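The Red One

My grandmother could fold a fitted sheet in the time it took the kettle to boil, and she thought very little of anyone who couldn't. I was thinking of her the February I went to work evenings at Furnov, in the long room behind the laundry counter, where my whole job was to sit with the arms while they learned to fold.

There were two of them, and I had named them after nobody, though I did say good evening when I came in. On my first night they had a red cloth between them, and I pulled up my stool and unwrapped my sandwich.

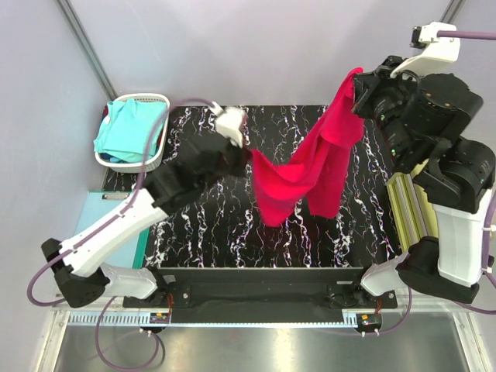

"Can it do a whole family's wash yet?" my sister asked on the phone that night.

"A towel, if you're patient," I told her. "The shirts and the socks are still yours, and so is carrying it all upstairs."

She laughed and said she would keep her husband, then. I went back to my stool. The log from Citen said 154 tries so far, and 17 of those had ended in something my grandmother might have let pass, on a generous day, with company coming.

I'll admit I had begun to root for them. A cloth is a hard thing – it has no proper shape until you give it one, and it forgets the shape the minute you let go.

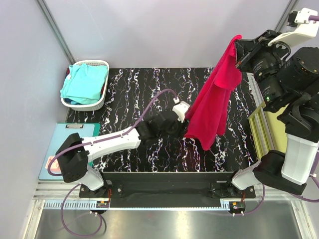

By nine o'clock the street outside had gone quiet and I was talking out loud, the way you do with a child at the piano. Find the other corner, I said. Take your time, sweetheart, the other corner. My hands had started moving in my lap, pinching at the air, and I thought of her standing behind me at the kitchen table with her chin nearly on my shoulder, saying the very same words.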